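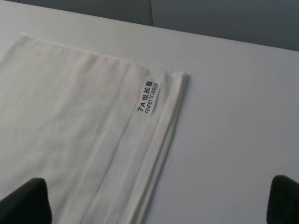 A folded white towel on a pale table.

The small hotels and their towels

2021-05-29

When I moved to Flollcombe, I learned the English word "turnover". In my first language we have no such word for the hours between one guest leaving and the next one coming. In those hours a small guest house must do everything, and most of it is washing.

I worked four years in two guest houses here, and I want to write against the card in the bathroom. You know this card. It says that if you hang up your towel you will use it again, and if you leave it on the floor you would like a new one. There is usually a leaf printed on it, or a drop of water.

I have nothing against using a towel twice. At home I use mine for most of a week. My complaint is that the card asks the guest to be generous and then the house keeps the money. A stay at the Azevedo, on the sea road, cost 136 pounds a night last summer with the card in the bathroom. It cost 136 pounds before the card came also. If I save the house a wash, I would like to see it somewhere, in the price or in the wages of the person who does the room.

In Rullanthorpe, where my sister-in-law lives, one place does it differently. You choose when you book. With fresh linen every day the room is 191 pounds for the weekend, and without it you pay less, and the difference is written on the bill. I find this very honest. A guest can understand it without any leaf.

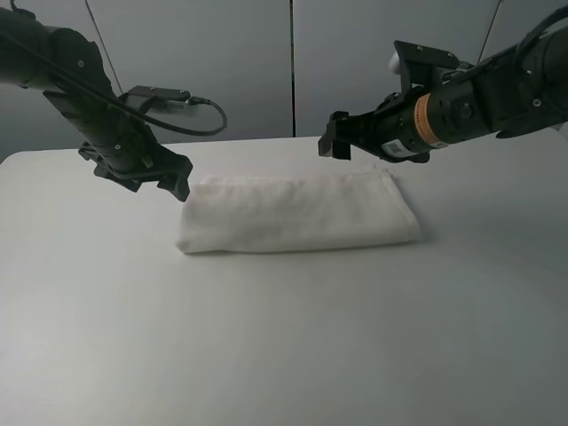 The second thing is the work itself. People imagine that fewer towels means an easier day for the cleaner. In my experience the manager looks at the smaller pile and gives you one more room. Gruvent, the laundry company which serves most of our coast, charges by weight, so the owner sees the saving at the end of every month. The cleaner sees only the extra room. A used towel must also be looked at, straightened and hung again, and this takes nearly as long as putting out a clean one.

I know what owners will answer. The winter was terrible, many rooms were closed, and a new boiler is expensive. All this is true and I am sorry for them -- I liked both my employers. But June is nearly here and the bookings are coming back, so it is a good moment to change a small habit.

My proposal is simple. Keep the card if you wish, but print on it what one wash costs and who receives the money when it is not done. If the answer is the house, then write "the house". I would still hang up my towel.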